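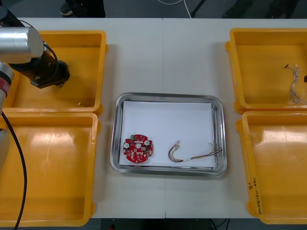 Work table with the yellow bins and steel tray, arm on the left.

Worura Learning Centre - progress report, second term

Quick one this time, fuller figures to follow with the accounts.

Reading sessions. Running twice a week after school, 2 groups. Younger group full since January. Older group up and down, exams mostly. Parents asking for a later start, so we're trying 4.30 until the end of term and will see who turns up.

Library. 600 books now on the shelves and labelled, another 200 still in boxes in the corridor. Slower than we said in the plan. The catalogue was meant to come over from the old system in one go but half the titles arrived without authors, so it's being done by hand. Bastian Oltmanns has the list and is getting through the picture books first. 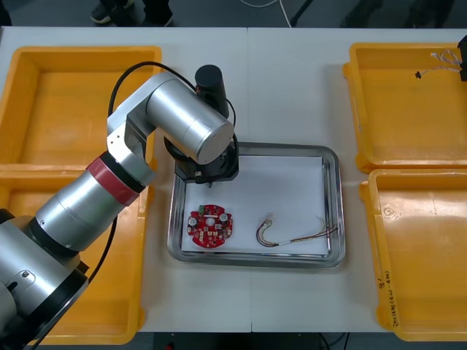 Teaching placements. Two students from Itance started late, paperwork again. Both now taking small groups for spelling and conversation. Good reports from the class teachers. One would like to stay on into the summer - we'd need to cover bus fares, not in the current budget, can we talk about this?

Money. Underspent on printing, overspent on shelving. The Seder grant is all used. Asking to move £200 from printing to cover the diffrence. Form attached seperately.

Still to do: 10 parent interviews, the spring survey, new locks for the store cupboard. Ismail wing heating still not fixed, we've chased twice.

Next report end of term.

Comments

Ruth: Could the later start be kept for the older group only? Half four is tight with a toddler.

P.D. - Happy to help with labelling, mornings best.

Greenlane mum: My son loves the spelling group, thank you both.

Related items
Progress report, first term
Library opening hours
Placement students: how to apply
Printing budget, notes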